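Hamorton Children's Clothing Bank
Progress report to the Trellton Fund, prepared by Gaurav Kandpal

Sorting and folding

The second half of the grant period went mostly on nightwear and knits. These had been piling up since September, and they take longer than coats or jeans. A soft knit twists when it comes out of the bag and has to be opened out before anyone can check it. We sorted 2000 garments in the period. Of those, 109 were set aside for mending and the rest were folded and bagged by size.

We no longer fold on the hall tables. They are too narrow for a garment to lie open with its sleeves out, and items kept sliding to the floor. Folding is now done on a bed with a pale sheet, where prints, seams and care labels are easy to see.
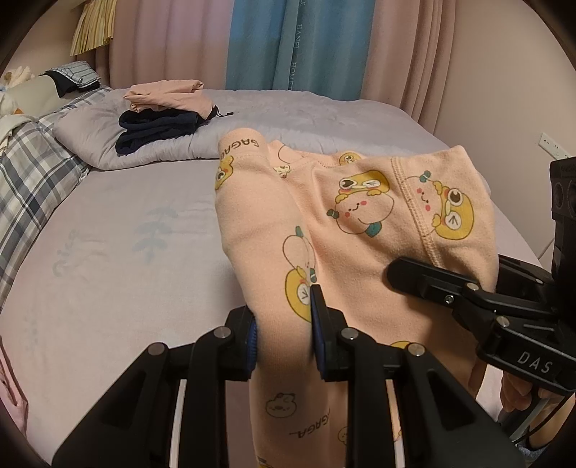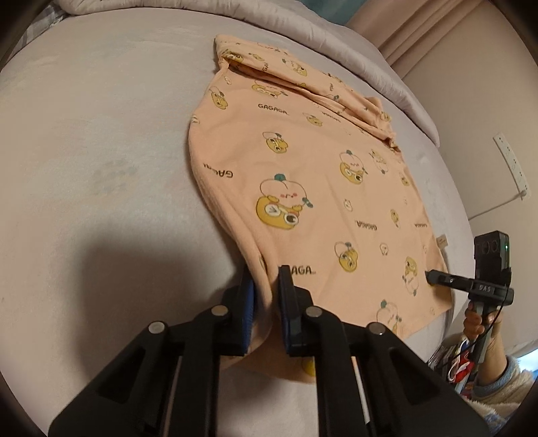

Peach-colored garments with yellow cartoon prints.

The order of work is the same for every piece. Sleeves or legs are pulled straight, the body is laid flat, the cuffs and seams are checked, and the label is read for size and fabric. If the label is missing we size the garment against a paper template. Printed items are folded with the print facing out — families choosing from the Farkas Street shelves asked for this, and fewer bags are being opened and left undone.

Mending is behind. Most of the pieces set aside need a cuff restitched or a seam closed, and we have two people who can do that work. Eleven pieces were past repair and went to rags.

Spending is within budget. The largest item was storage bags from Prultex, which cost slightly more than we had planned after we moved to the bigger size. The difference came out of the travel line.

For the next period we plan to clear the mending pile, start on baby sizes and print a folding sheet to go up on the wall. We would also like to move part of the remaining travel money to thread and labels, and ask for the Fund's approval to do so.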